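Planning a Small Automated Bench for Desktop Teardown
Last updated Mar 24, 2024
198 shares
8 comments

Most of the money in a bench setup goes to the arm, so people price the arm first and squeeze everything else into what remains. Do it the other way around. Write down the job, then the table, the fixtures and the grippers, and get arm quotes last.

Start with the part you handle most. For old office towers that is usually the drive. Measure the carrier at its narrowest point and measure the gap beside it with the cables in place. Jaw opening is on every spec sheet. The width of the linkage behind the jaws often is not, and in a tower that is what hits the cage first. Ask the seller for a drawing with the jaws open and closed.
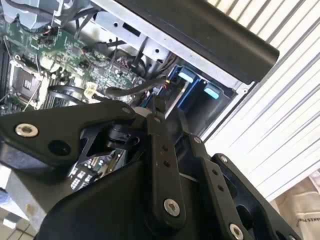

Gripper down inside an open case, close to the board and the blue release tabs.

Buy bolts and spare finger plates with the gripper. We budget for two sets of fingers per gripper. Senad Hodžić, who does our ordering, keeps a printed parts list taped inside the cabinet door with the bolt sizes written on it.

For the table, slotted aluminum costs more than a plain top and is worth it. You will move things. Allow room for the tower on its side plus a parts tray next to it.
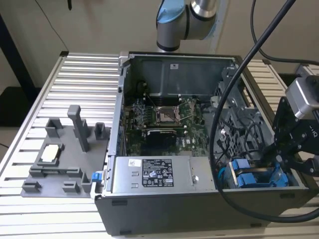
Trays can be printed. Make the first one in cheap filament and expect to throw it out. A pocket for a processor needs walls high enough to hold it and enough space to get it out again. We went through four versions of our Clikholm tray before August, and the filament was the smallest line on the sheet.

Cameras are where quotes get hard to compare. Zurnia listed the camera, bracket and cable as one item. Dimitriou listed them separately and left the cable out. Put every quote into the same rows before you look at the totals:

Arm and controller
Gripper and spare fingers
Cameras, brackets, lights
Cables and strain relief
Table and hardware
Trays and fixtures
Setup hours

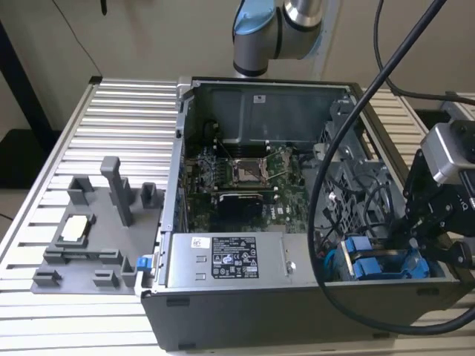
Cable length deserves its own check. Put the arm at its farthest reach, run a string along the path the cable will take, and add slack for the wrist to turn. Order one spare of each.

Setup hours are easy to leave off if you do the work yourself. Count them anyway. Our Vudura quote looked high until we added our own time to the others.
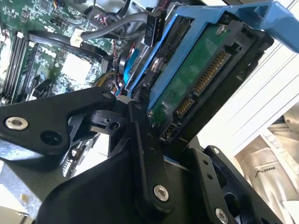
Blue caddy in the gripper, drive connector showing.

Before you sign, send the seller one of your own towers and ask for a trial on it. Pick an ordinary one with the wiring left as you found it. Get the return shipping in writing.

4 shares this week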